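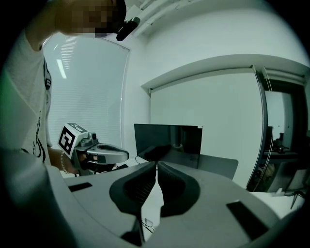
Hand-held grippers in use at the Cedora training room. A marker cube is mounted on top of the gripper at left.

Cedora Moves Packing Staff Into Robot Teaching Roles

Posted 4/11/19 by Cedora Press Office

Cedora, a contract packing company, said it will train 18 employees from its packing lines to teach handling tasks to robots using hand-held grippers. The first group has finished its training and the second will start in October.

The employees will show the company's robots how to pick up, turn and set down goods that vary in shape from one order to the next. They do this by carrying out the task themselves with a gripper in the hand. The recorded movements are then used to prepare the robot cells on the packing floor.

Until now, Cedora paid an outside integrator, Vanags, to program each new task. Vanags will continue to maintain the cells and supply the software, which is sold under the name Clondar.

"The people on the line know how a soft pouch behaves when you lift it by the wrong corner," said Jaruwan Yensuk, head of operations at Cedora. "We were asking them to explain that to a programmer. Now they can show it."

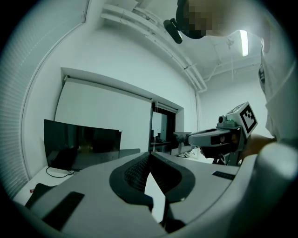 What Changes for Employees

Staff who take on the new work will spend 50 percent of their hours in the training room and the rest on their usual line. They keep their current shift pattern and move up one pay grade after completing the course. No jobs will be cut at the Lostard site as part of the program, the company said.

Recording periods are limited to 55 minutes, followed by a break or a change of task. Cedora set the limit after employees in the first group reported sore wrists and forearms. Operators may also ask for a recording to be deleted – no reason has to be given – and recordings will not be used to measure individual speed.

"My first week was slow," said Till Teuber, a line packer who joined the first group. "You have to hold the thing level and not rush, and I'm used to rushing. I still like being on the line for part of the day."

The company plans to collect 3,000 recorded tasks before the next two robot cells go into regular service. Those cells will take over repeat lifting at the end of the line, where cartons are stacked for shipping. Mixed orders and final checks will stay with packing staff.

Employees at Lostard can apply for the October group through their shift lead. No computer experience is required.

Filed under: Company News, Automation, Workforce

Related Releases
Cedora Adds Evening Shift at Lostard
Vanags to Service Cedora Robot Cells
New Break Schedule for Packing Lines
Cedora Opens Training Room to Line Staff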